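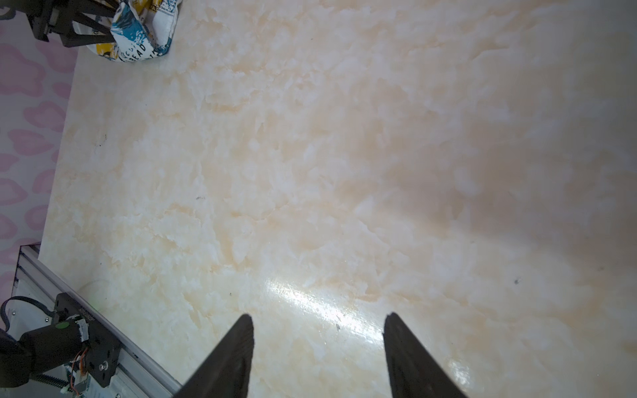 Forum > Werkstatt & Oberflächen > Tischplatten

Thema: Marmoroptik hochglänzend, Kratzer und Glanzunterschiede – polieren oder neu beschichten?

plattenheini
6. Februar 2024

Hallo zusammen,

ich habe eine große Tischplatte in Marmoroptik übernommen, Grundton helles Creme, Aderung pfirsichfarben bis orange, dazu weiße wolkige Bereiche. Oberfläche Hochglanz. Laut Vorbesitzer Serie "Povedach" von Trindmont, Unterlagen gibt es keine mehr. Auf der Unterseite steht nur eine Maßangabe: 1.592 mm.

Problem: Im Gegenlicht sieht man feine Kratzer, überwiegend kreisförmig, also vermutlich vom Wischen. Dazu ein paar winzige dunkle Punkte. Einen Teil davon bekomme ich mit dem Fingernagel weg, den Rest nicht.

Fragen:
1. Wie stelle ich ohne Unterlagen fest, ob das Lack, Folie oder Melaminharz ist?
2. Kann man das polieren?
3. Was nehmt ihr für die laufende Reinigung?

Nutzung: Arbeitstisch, kein Essen, keine heißen Gegenstände.

Gruß
plattenheini

kantenleim
Antwort #1

Zu 1: Kante ansehen. Läuft das Dekor ohne Fuge um die Rundung, ist es meist Folie oder ein Postforming-Schichtstoff. Sichtbare dunkle Linie zwischen Deckschicht und Träger: Schichtstoff. Keine Linie, aber weiche Kante mit leichtem Wulst: eher Lack oder Gießharz.

Zweiter Test an der Unterseite oder in einem Ausschnitt: Wattestäbchen mit Aceton, kurz auflegen. Melamin reagiert nicht. Nitrolack wird klebrig, Acryl wird matt. 2K-PUR bleibt bei kurzem Kontakt meist unverändert, der Test trennt also nicht alles sauber.

Zu 2: hängt an 1.

Rundstab77
Antwort #2

Polieren geht immer. Schleifpaste, Lammfell, fertig. Habe ich bei zwei Küchenplatten gemacht, beide danach wie neu.

kantenleim
Antwort #3

@Rundstab77: Welches Material war das? Bei Melamin mit Hochglanz schleifst du die Deckschicht weg. Das Overlay ist wenige Hundertstel bis Zehntel Millimeter dick, darunter liegt direkt das Dekorpapier. Danach ist die Stelle stumpf und nimmt Schmutz an. Als pauschaler Rat ist das falsch.

Rundstab77
Antwort #4

War Acryl, soweit ich weiß. Bei Acryl geht es jedenfalls.

plattenheini
Antwort #5

Danke. Kante: kleine Fuge vorhanden, dunkle Linie erkennbar, nur an den Längsseiten. An den Stirnseiten sitzt eine Umleimerkante, Dekor passt dort nicht genau zur Fläche. Aceton in einem verdeckten Bereich: keine Reaktion.

Klingt dann wohl nach Schichtstoff.

kantenleim
Antwort #6

Ja, HPL oder CPL auf Span. Dann nicht polieren. Die Kratzer bleiben, man kann sie nur optisch unterdrücken. Es gibt silikonfreie Möbelpolituren mit Füllanteil, die halten einige Wochen. Für einen Arbeitstisch würde ich es lassen, der Film zieht Fingerabdrücke an.

Ayantu Beyene
Antwort #7

Zwei Ergänzungen aus der Praxis, ich mache Oberflächenprüfung für Möbelhersteller.

Erstens die dunklen Punkte. Wenn sie mit dem Fingernagel abgehen, sind es Anhaftungen, typisch Kleber, Gummiabrieb oder Lackspritzer. Wenn nicht, gibt es drei Möglichkeiten: Einschluss beim Pressen, Fehlstelle im Dekordruck oder punktförmige Beschädigung. Unterscheiden lässt sich das mit einer Lupe bei schrägem Licht. Ein Einschluss steht meist leicht erhaben, ein Druckfehler ist vollkommen plan, eine Beschädigung hat einen Kraterrand.

Zweitens die Glanzunterschiede aus dem Titel. Bei gewölkten Dekoren ist das schwer zu beurteilen. Ein Bereich, in dem die Zeichnung ins Graue geht, wirkt schnell matter, auch wenn der Glanzgrad gleich ist. Lichtquelle so stellen, dass die Reflexion als Band über die Fläche läuft, dann langsam verschieben. Bleibt die Bandkante überall gleich scharf, ist die Fläche in Ordnung. Wird sie stellenweise weich, ist dort tatsächlich Abrieb.

moebelwachs
Antwort #8

Ich halte Hochglanz auf Arbeitstischen grundsätzlich für die falsche Wahl. Blendet, zeigt jeden Krümel, jede Schlierenspur. Matt strukturiertes Dekor kaufen, alte Platte als Regalboden verwenden.

plattenheini
Antwort #9

@moebelwachs: Die Platte ist vorhanden und hat nichts gekostet. Ersatz ist erst einmal kein Thema.

@Ayantu Beyene: Mit Lupe geprüft. Zwei Punkte haben einen Rand, sind also Beschädigungen. Einer ist vollkommen plan. Der Rest war Kleber und ist weg. Glanzband läuft sauber durch, nur vorne an der Sitzkante wird es auf Handbreite unscharf.

Ayantu Beyene
Antwort #10

Sitzkante ist normal, dort liegen die Unterarme auf. Beschädigte Punkte würde ich verschließen, sonst zieht Feuchtigkeit in den Träger. Hartwachs im passenden Cremeton, einschmelzen, Überstand mit Kunststoffspachtel abziehen. Kein Metall. Den planen Punkt so lassen.

kantenleim
Antwort #11

Hartwachs ist bei einem Arbeitstisch zu weich. Ich nehme für solche Stellen 2K-Reparaturharz, z. B. das von Dulter. Mit der Nadel setzen, Folie drüber, aushärten lassen, Überstand mit frischer Klinge flach abnehmen.

Ayantu Beyene
Antwort #12

Harz hält länger, stimmt. Mit der Klinge riskiert man bei Hochglanz aber einen Kratzer, der größer ist als der ursprüngliche Schaden. Bei einem Fehlstellendurchmesser unter einem Millimeter ist die mechanische Belastung gering. Ich bleibe beim Wachs, das lässt sich außerdem wieder entfernen.

kantenleim
Antwort #13

Kann man so sehen. Wer das Abnehmen nicht geübt hat, fährt mit Wachs sicherer.

Skála-Fan
Antwort #14

Zur Reinigung, die Frage ist noch offen. Ich habe eine Platte aus der Skála-Reihe, ebenfalls Hochglanz, seit Oktober in Benutzung. Ablauf:

- Staub zuerst mit weichem Pinsel oder Sauger mit Bürstenaufsatz
- dann Mikrofaser, kurzflorig, feucht, mit einem Tropfen Spülmittel
- in geraden Bahnen wischen
- sofort mit zweitem Tuch trocknen

Die kreisförmigen Kratzer kommen fast immer vom trockenen Wischen mit Staub darunter. Keine Scheuermilch, kein Schmutzradierer. Glasreiniger geht bei Fettfilm, hinterlässt bei mir aber Schlieren.

Rundstab77
Antwort #15

Schmutzradierer benutze ich seit Jahren, noch nie Probleme gehabt.

kantenleim
Antwort #16

Melaminschaum ist ein feines Schleifmittel. Auf Matt fällt es lange nicht auf, auf Hochglanz nach wenigen Anwendungen.

moebelwachs
Antwort #17

Falls doch noch jemand über Neubeschichtung nachdenkt: Ich hatte für eine ähnliche Größe ein Angebot über 149 Euro, Anschleifen mit Korn 1.000 und 2K-Klarlack. Abgelehnt, weil der Betrieb auf Schichtstoff keine Haftung garantieren wollte.

Ayantu Beyene
Antwort #18

Verständlich. Korn 1.000 wäre mir für die Haftung auf HPL auch zu fein. Ohne geeigneten Haftvermittler platzt der Lack an den Kanten zuerst ab.

plattenheini
Antwort #19

Stand: Hartwachs ist bestellt, Stangenset mit 6 Farben, zwei davon gehen Richtung Creme. Gewischt wird künftig in Bahnen. An der Sitzkante kommt eine Schreibunterlage hin. Klarlack ist damit vom Tisch.

Noch eine Frage zur Umleimerkante an der Stirnseite: Die steht an einer Ecke minimal ab. Bügeleisen über Backpapier oder Kontaktkleber?

kantenleim
Antwort #20

Erst prüfen, welcher Kleber drauf ist. Mit dem Föhn anwärmen: Wird er weich, ist es Schmelzkleber, dann Bügeleisen auf niedriger bis mittlerer Stufe und mit einem Holzklotz anreiben. Bleibt er hart, Reste entfernen und Kontaktkleber. Die Hochglanzfläche vorher bis an die Kante abkleben.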